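抢名字

开放注册那天早上，我五点就醒了，比我结婚那天还早。

事情是这样的：我跟Rhonda Dufour合伙开了个小店，叫Penner，卖手工果酱。我们那座小城终于要有自己的顶级域名了，城市名直接当后缀，听着多气派啊！注册商Clillo发邮件说，九点整开放，先到先得。我把邮件读了两遍，当场就决定，penner后面那个点，必须是我们的。

Rhonda不以为然。“谁买果酱还看网址？”她一边贴标签一边说。我说你不懂，这叫门牌号。她说我们有门牌号啊，铁的，就在门上钉着呢。

其实我怕的是Orkel。对，就是街对面那家，也卖果酱，老板的爸爸也姓Penner（这事说来话长，总之两家人有二十年没讲过话）。一月份他就抢先印了跟我们差不多的纸袋，这回他能放过？

八点五十几分，我坐在柜台后面，购物车里放着那个名字，手心全是汗。九点一到，我点下去，页面转啊转，转得我把这辈子做过的亏心事都想了一遍。然后跳出来一行字：该名称已被注册。

我骂了一句，Rhonda从后厨探出头来。我说没了，让对面抢走了！她慢悠悠地擦手：“你查查是谁。”
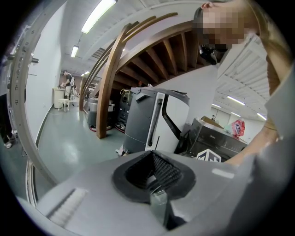
侧着头凑近的那一刻

一查，注册人那栏写的是Uker。我愣了好一会儿。Uker是Rhonda给她那只老猫起的名字，也是她很多年前开过的一家小公司，我一直以为早就注销了。

“商标优先期，”她说，“上个月就开了，邮件第二页写着呢。你光看第一页。”

我问她那为什么不告诉我，让我五点爬起来？她说看我那么起劲，不好意思打断。再说，我早起了，正好把那批杏子给去了核。

杏子还真是我去的核，整整两箱。

后来域名接上了，头一个从网站下单的人要五瓶黑加仑，送货地址写的是街对面。我对着屏幕看了半天，问Rhonda送不送。她已经在找纸箱了。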